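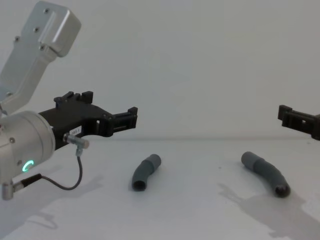 Elisa Colombo
Measure the outside of the plain end first, then buy a coupler to match. Gray plastic elbows get sold by outside size in one store and inside size in the next – mine were 2 mm off.

Zastau
How do I join two bent gray tubes without glue? One is short, the other longer with a ribbed joint. I need to get them apart again in June.

Fladine
Rubber sleeve and two clamps. Held fine on mine.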